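About Trindar

Trindar is a small evening school for people who want to learn to bake bread, and to keep on learning once the first decent loaf is out of the oven. We started with one oven, a borrowed mixer and a class of six. Now we run courses four evenings a week, plus a long Saturday session that always seems to go on past closing time (we've stopped fighting it).

We teach slow bread. That means long proves, wet doughs, proper crusts and flour with a bit of character to it. Most of our flour comes from Malodum, a mill an hour up the valley that grinds rye, spelt and an old wheat that behaves differently every single month. It drives some bakers mad. We love it, and we think it makes our students better bakers, as they have to use their hands and eyes instead of trusting the recipe card!

Our beginners' course is called Kozan and runs for eight weeks. You'll make a plain white tin loaf on the first night and a sourdough on the last, with flatbreads, rolls, a seeded rye and one very sticky focaccia in between. Everybody takes home a jar of our starter, which is now 19 years old and still smells faintly of apples.
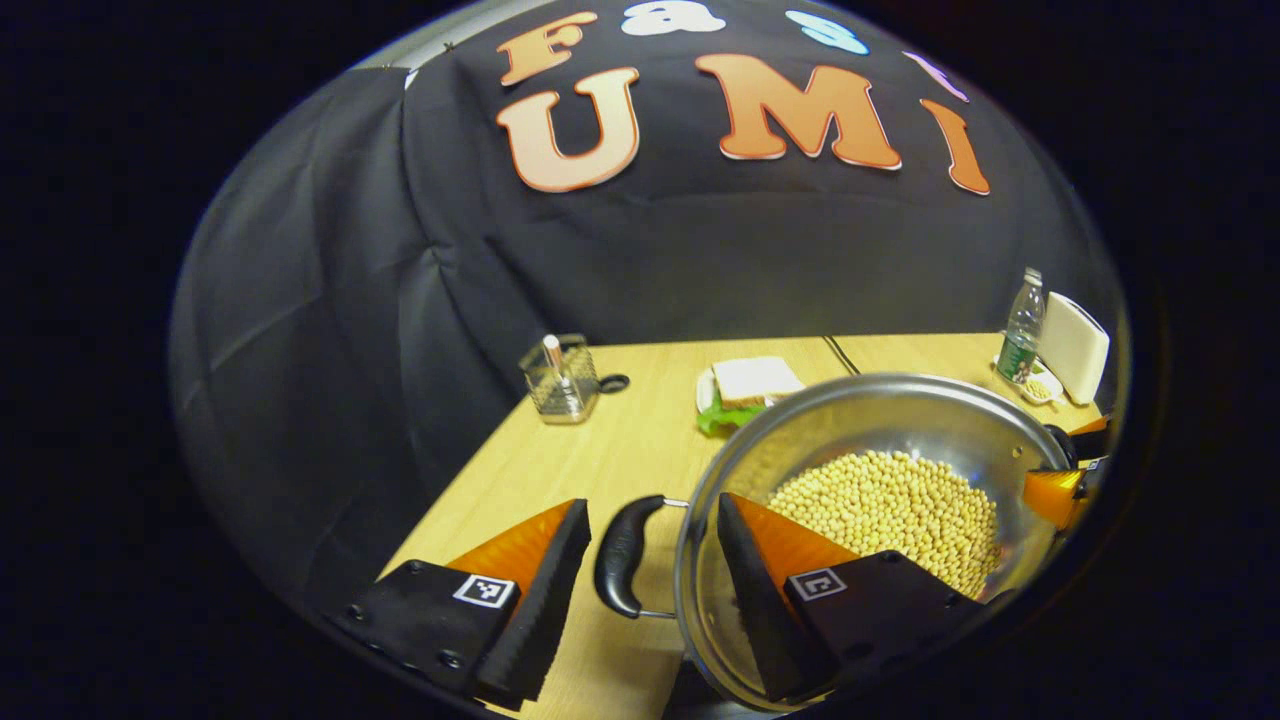
After Kozan, most people go on to Fumen, our course for keen home bakers. It's a bit harder and a lot of fun. We do laminated doughs, enriched breads, shaping for competitions (if that's your thing) and a whole evening on scoring, with old bread knives, razor blades and plenty of opinions. Past students are welcome to drop back in for the scoring night, and plenty of them do.

Classes are small, never more than ten, and we like a mix. We've had teenagers next to retired bus drivers, and complete novices next to people who've worked in kitchens all their lives. So far 3577 people have finished a course with us, and 212 of them have come back for a second one. A few have gone on to open bakeries of their own, and we buy far too many buns from them.

Every October we hold our Big Bake, when students past and present try to make 1000 loaves over a weekend for the food banks in town. Last year we got there at ten to midnight, with flour in places flour shouldn't be. Come and knead with us, even if you've never baked before. Someone will show you what to do, and there's always soup.

Aprons, tins and ingredients are included in the price of every course. Please bring a tub with a lid for your starter, tie back long hair, and tell us about allergies when you book. Evening classes begin at half past six and the kettle goes on at six.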